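Growing Tea at Home > Processing and Storing

Thread: Storing home-dried mint and lemon balm, jars or drawers?

pendo_m
24 July 2018
Hello all! First proper harvest this year and I'm thrilled. I've got 120 g of dried mint, 67 g of lemon balm and a small heap of chamomile that I keep sniffing every time I walk past. Question is where it should all live. My gran kept hers in paper bags in a cupboard and it tasted lovely right up to December, but everything I read says glass, glass, glass. What do you all do?

Dwight K
Glass. Screw lid, dark cupboard, done. Paper lets the smell out and the damp in. I've been at this 11 years and every bag of mint I ever kept in paper tasted of hay by the new year.

marleny_marulanda
Congratulations on the harvest!! Chamomile is such a joy the first time, isn't it? I'm going to disagree with Dwight a bit. Glass is great for the big store, but if you open the same jar every morning you're letting air in every morning. I keep the bulk in jars at the back of the larder and fold a week's worth into little packets for the kitchen. The packets go in a small wooden drawer box on the counter, so they stay dark, and I can grab one while the kettle's on.

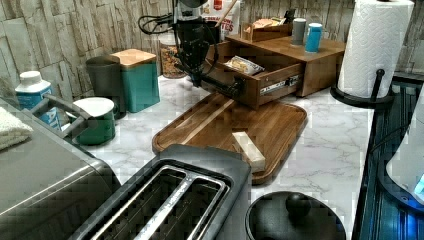 Wooden drawer on the counter, pulled halfway out

The drawer was the best change I made. Before that I had a row of tins on the windowsill, very pretty, and the sun got to them every afternoon. Now I label each packet with the plant and the week I picked it, and I do a big refill on the first of the month.

Dwight K
A week in a packet won't hurt anything, I'll give you that. But wood picks up smells. Put peppermint in there and your chamomile will be peppermint too.

marleny_marulanda
Not found that myself, though I do keep the strong mints apart. Fold the tops over twice!

DarleneChisholm
Dwight's right about smells, sorry Marleny. I had an old spice chest and three years on it still made everything taste of cloves. A new box might be fine. Mine wasn't.

Has anyone tried leaving the leaves whole until you brew? I stopped crumbling mine last summer and the difference in the lemon balm was huge. Takes up far more room, mind.

aaliyah.h
Yes to whole leaves! Lemon balm fades so quickly once it's broken up. Pendo, do check it's properly dry before you put it in anything. The stems should snap. If they bend, give them another day or two.

pendo_m
Went and tested and my lemon balm stems bend! Back on the rack they go. The mint snaps beautifully though. I think I'll try jars for the lot and packets for the week, and keep the peppermint well away from everything else.

Dwight K
Good plan. Check the jars after 3 days, and if there's any mist on the inside, tip it all out and dry it again.

DarleneChisholm
And save some of that chamomile for seed!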